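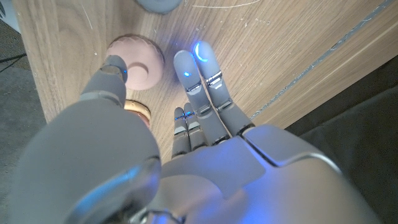 Why would anyone pay to learn how to complain? A reader of our newsletter put that to us in October, adding that her mother had managed it for free, at volume, for most of a century.

Fair enough. We printed her letter and offered her a place in the evening class, which she took.

About the Sinard School of Letter Writing

We teach adults to write letters that get answered. Complaints, mostly, but also appeals, apologies, condolences, requests for a refund on a sofa, and the difficult note to a neighbor about the drums. The school began in two rooms over a shoe repair shop in Protusthorpe, and it still has them. The stairs are steep. The heating has opinions.

Our basic course, Plain Letters, runs for 17 evenings and starts at 6:30. You bring a real grievance and leave with a page and a half, which we will then make you cut to one page. Students tend to be very attached to the half page. It usually contains the history of the matter, the weather on the day, and a sentence beginning "I have been a loyal customer." Out it goes.

The fee is $485, paper included, stamps not. We have had letters of complaint about the stamps. Several were excellent, and one now hangs by the door, where new students can read it before they pay.

The Rima Course is for people who write on behalf of others: tenants' groups, parents, anyone who once spoke up at a meeting and has been handed the correspondence ever since. It covers tone, deadlines, and what to do when the other side writes back politely and says nothing at all — a style we admire more than we should.

Our library, the Hoàng Collection, holds 1,570 letters given to us by former students, along with any replies they got. The replies take up less shelf space. You may read whatever you like at the long table, but please put things back in the right box.

We don't do legal advice, love letters, or anything in verse. To enroll, write to us. A phone call will also work, but we'll think about you differently.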